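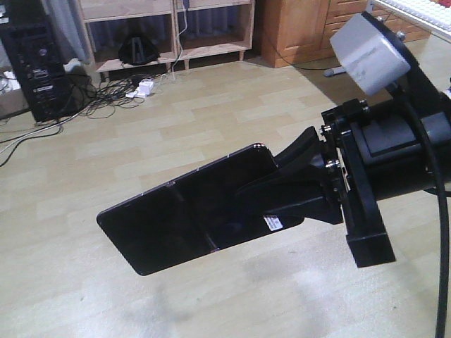 # Does a folding phone earn its crease?

Suqin Cheng, design studies, second project

My question was simple enough to fit on a sticky note, where it lived until Tuesday: when people own a phone that folds, do they unfold it? The makers sell the big flat slab. I suspected most owners were carrying a small thick phone and paying extra for the other half.

## What I did

Nineteen owners kept a diary for the length of the study. Each time they picked up the phone for something longer than a glance, they wrote down the task and whether the phone was open or shut. I ended up with 414 entries, one of which says only "bus, sad."

I recruited through the Odness study lounge and the Arkow repair counter. People at a repair counter have opinions, so the sample leans gloomy.

## What came back

Of the 414 entries, 291 were made with the phone shut. Messages, timers and music hardly ever got the full screen. Maps and long reading did, and so did showing photos to relatives, who then touched the crease – every time, according to the diaries.

The crease itself bothered people less than I expected. Several wrote that they stopped noticing it with the screen lit and noticed it again with the screen dark. One-handed use was the real complaint. Opened flat, the phone is wide and thin with not much to hold on to, and people gripped it by one end as if it were a hot tray.

## Problems

Diaries depend on memory, and mine included two entries written in the wrong month. I also never defined "a glance," which my tutor circled twice.

Next term I'd like to repeat this with new owners in their first week, before the novelty wears off.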